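Search this site Search

December — by the Joltton Supporters Desk

How to follow Plakeck on the road

Away tickets for league matches go on sale in 3 stages. Season ticket holders who traveled to at least one match last year get the first day. All other season ticket holders come next, and anything left goes to members on Wednesday at 10 a.m.

1. Log in to your club account before the sale opens and check that your card hasn't expired. The page logs you out after a failed payment, and you go to the back of the line.

2. Pick your block. The visitors' end at Bastcombe holds 2,106, and the lower rows are behind the goal netting. Block 61 is the highest and has the better view of the far end.

3. Download the ticket to your phone the night before. Signal outside the ground is poor.

Pack light. Bags larger than a sheet of letter paper are turned away at the gate, and there is nowhere to leave them. Wear your layers or fold them small. 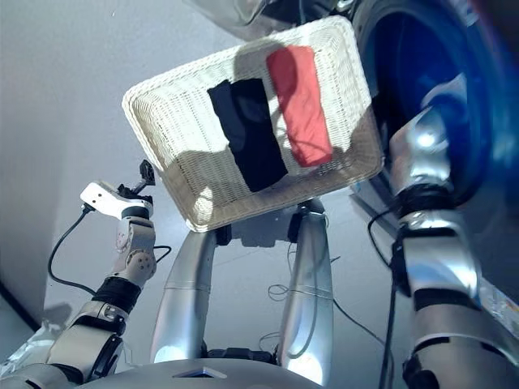 Folded clothes in a wicker basket.

If you take the train, get off at Iyamu and catch the 723 bus from the north exit. It stops a short walk from the visitors' gate. Drivers should use the parking lot by the river — the streets next to the ground are permit only on match days.

Visiting fans are sometimes held in the stand after the final whistle, so don't book the first train home. If a match is moved for television, your ticket stays valid for the new date. Refund requests have to be made through your account before the new kickoff time.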